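Grasp planner keeps skipping chopsticks on the tray clearing task

rmnguni
Okay, I'm stuck. Two arms, head camera, Varnik for planning. Plates come back with good grasp candidates, the bowl and cup are fine, and then the chopsticks get nothing. Zero proposals. I bumped the sample count from 1,000 to 3,000 and all I got was a slower planner!

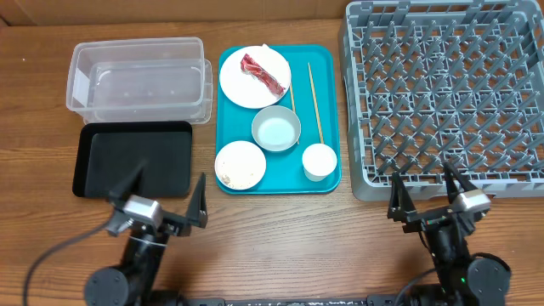
Start pose from the head cam, both grippers open.

brakport_liz
That clear tub in the upper left would worry me more, tbh. Is your depth full of holes over there? Bad depth loves to turn into phantom obstacles.

rmnguni
Tub is a mess, yeah, but I masked it out Thursday and the chopsticks still fail.

anezka_t
It's your segmentation. They're thin, they're lying on the teal tray, and one starts under the edge of a plate. I bet they get merged into the tray cluster (mine did, with forks). Segment on color first, then project to depth.

PMokgethi
Disagree, color masks fall apart the minute the lights change. Check the minimum cluster size. Mine was 686 points and a chopstick never got close. I'm at 111 now.

anezka_t
And how many crumbs are you trying to pick up at 111?

PMokgethi
lol a few. Filter on length after

rmnguni
Trying the cluster size tonight, it's one line in the config.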